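Kapitel 3
Greifen empfindlicher Objekte

3.1 Ausgangspunkt: Vorführung am Tag der offenen Tür

Grundlage dieses Kapitels ist eine Vorführung im Labor Welberg. Der Prüfstand Latent besteht aus zwei Armen mit Parallelgreifern. Aufgabe ist das Einsetzen getrockneter Blumen in Keramikvasen. Die Stiele sind dünn, verzweigt und brüchig; ihre Steifigkeit streut stark, ein starres Objektmodell scheidet daher aus. Die Greifkraft wird nach dem Verfahren von Nieminen begrenzt (Abschnitt 3.4). Der zugehörige Datensatz umfasst 1.319 Greifversuche.

Die Abbildungen 3.1 bis 3.3 zeigen Trockenblumen und Greifer am Arbeitstisch, Abbildung 3.3 beide Arme.
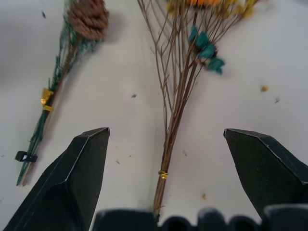
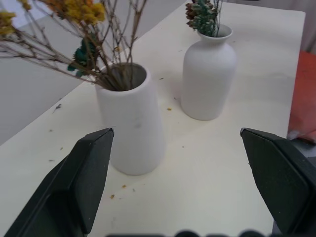
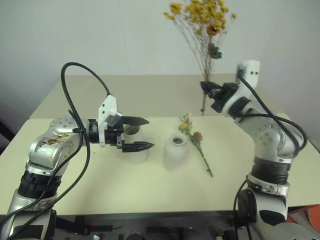 3.2 Begriffe

Greifpunkt: Ort am Objekt, an dem die Backen angreifen. Öffnungsweite: Abstand der Backen vor dem Schließen.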